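Peacekeeping mandate renewals: does the six-month cycle do any good?
International Affairs board > Security Council and UN
25 December 2019

nosei_hondora
Splitting this off from the budget thread. My position is that renewing a mission mandate every 6 months costs more than it returns. The mission's reporting staff start drafting the next review before the last one has been discussed. Troop contributors cannot plan rotations against a date that may move. A 12-month cycle with a fixed interim report would give the Council the same information.

Gerance
Disagree. The short cycle is the only leverage the Council has over a host government that blocks patrols. If the host knows the mission is safe for a year, it has no reason to clear a single road permit before month eleven.

nosei_hondora
Can you point to a case where a permit was cleared because a renewal was coming up? I mean in the text of a report, with dates on both sides. I have read a lot of these and the access section is nearly the same from one to the next.

d_latuheru
Two separate things are being mixed here. The mandate period is set in the resolution. The reporting period is set in a different paragraph of the same resolution and can be shorter. You can have a one-year mandate with a report every 90 days. Gerance's leverage argument only concerns the first.

Gerance
Fair on the drafting point. I still think a report with no vote attached gets filed and forgotten.

Urmila Bansal
The veto matters more than the calendar. Each renewal is another chance for a permanent member to extract wording or kill the mission outright. With a short cycle you double the number of those chances. Small contributors notice this – they are the ones with 2000 people in the field while the text is still in brackets.

stederau50
Has anyone got the seminar paper by Arif Govindasamy on technical rollovers? He argues that a 30 day extension is worse than either option, as contracts for fuel and aircraft lapse and get re-signed at a higher rate. I had a copy in June and can't find it.

Urmila Bansal
I have it. Will send it by message. His cost table leaves out reimbursement to contributors, so treat the totals with care.

d_latuheru
Also worth checking whether he counts rollovers agreed on the last day separately from those agreed a week ahead. The contract problem should only show up in the first group.

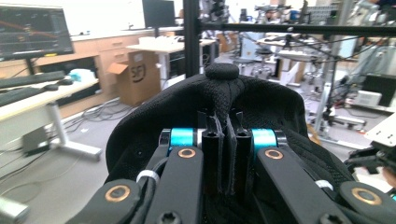 If he doesn't separate them, the average tells us very little, and I would want the resolution dates before quoting it on either side of this.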